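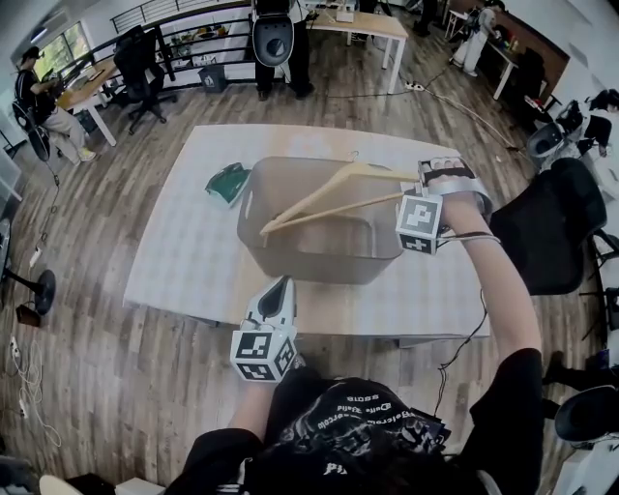
Hanger going in the taupe bin, green cloth still waiting its turn

Right, the great hanger sort has begun. We had hangers in every cupboard, behind two doors and (why??) in the drawer with the takeaway menus. I said I'd do it in April and for once I've stuck to it!

The bin is one of the see-through ones from Grerora, the sort with oval handles cut in the short sides. I can't tell you how much I like a handle I can get my whole hand through. My old box from Cimport had a lip you sort of pinched and hoped.

Rule so far: pale wooden ones stay, wire ones go, anything with a dodgy hook goes. Velvet ones I'm undecided on – they grip well but they shed on everything black, and I wear a lot of black

Measured the shelf again and it's 50 cm deep, so the bin goes in long ways with the handle facing out. Had it the other way round in my head for a week.

Someone asked how many I'm keeping. 20 for the hall cupboard and that's the lot. If the coats don't fit on 20 hangers then we have too many coats

Tip if you're doing this: lay them in at a slant, hooks all the same end. Hooks at both ends and you lift one out and get the whole family.

The green cloth is going in the Clalville flat pile with the spare bedding, once I've folded it properly. It slides about something awful, I've had three goes at a neat square this week and given up every time

Charity shop on Lai Street takes hangers before 4 by the way, but ring first, they were full up last month

Tea, then the shoe rack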